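Sallel Hand Gripper Pair
Build kit for home and shared workshops

The Sallel is a pair of hand-held grippers that you assemble yourself. You hold one in each hand and you do the task with your own arms, and the recording can later be used to teach a two-arm robot. We designed it for people who have a table, a laptop and some free evenings, and who do not want to buy two robot arms before they have any data.

Price: 147 for the pair, tax included. Shipping is calculated at checkout.
Availability: in stock, next batch in December

What is in the box

Printed body parts, left and right
Finger linkages, already cut and deburred
Top plates, 2
Finger pads, soft, with one spare set
Yokoyama encoder boards, 2
Signal cables, 3 (one is spare)
Screws, nuts and threadlock
Paper manual in English and Japanese

Not included: the camera, the computer, and the tools. You need hex keys in the common small sizes, a small Phillips screwdriver and a pair of side cutters. No soldering is needed since the second version of the board.

Assembly

A first build takes one evening. The linkage is the slow part. Please do not tighten the four pivot screws fully until the fingers are closed and the pads meet along their whole length. If you tighten first, the fingers will close a little crossed and thin objects will turn when you lift them. We received several letters about this, and in almost all of them the pivot screws were the reason.

The left and right bodies are mirror parts. They look very similar on the bench, so check the small letter inside the handle before you press in the bearing. To take the bearing out again is possible but not pleasant.

Choosing your first tasks

Many customers begin with blocks or cups. These are fine for testing that the signal arrives, but they will not tell you much about the pads. We recommend to go quickly to flat things: a magazine, a folded towel, a thin book. A magazine going into a clear desk organizer is a good exercise, as both hands must work together and the pages want to slide.
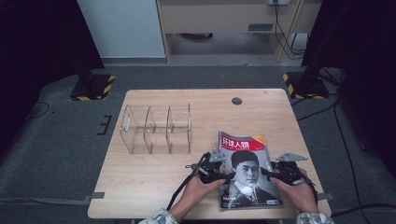

Yasuo Ichikawa

Come to a magazine from both sides, low, with the fingers almost touching the table. With a light wooden top like this one you can tape the corners, and a mark of tape on the floor helps you to stand in the same place each time. The transparent tray is harder than it looks, because the camera sees through the walls — for the first sessions, a strip of colored paper on the dividers can help.

Leave enough cable. It should hang from the gripper without pulling at your wrist when you reach to the far side of the table. If you feel it pulling, your movement becomes careful in a way that the robot will learn too.

Specifications

Connection: USB, one port for each gripper
Logging: position and time, to a plain text file
Software: Gekov Recorder, free download, Linux and Windows
Pad life: more than 1,000 grasps on paper and cardboard; shorter on rough surfaces
Warranty: one year on boards, none on pads

Using it in a shared workshop

If several people use one pair, save the calibration under your own name. Hand size changes how far each person opens the fingers, and a mixed file gives strange results. The calibration needs a few minutes and is started from the Recorder menu. Keep the finger pads away from oil and sawdust. They can be washed with mild soap.

Spare parts

Pads, linkages and cables are sold separately. The Flisov wide finger set fits the same body and is better for towels and clothes, but for magazines we prefer the standard fingers.

Questions about an order go to Setsuko Nishimura, and technical questions to me. Please write which board version you have — it is printed next to the USB socket.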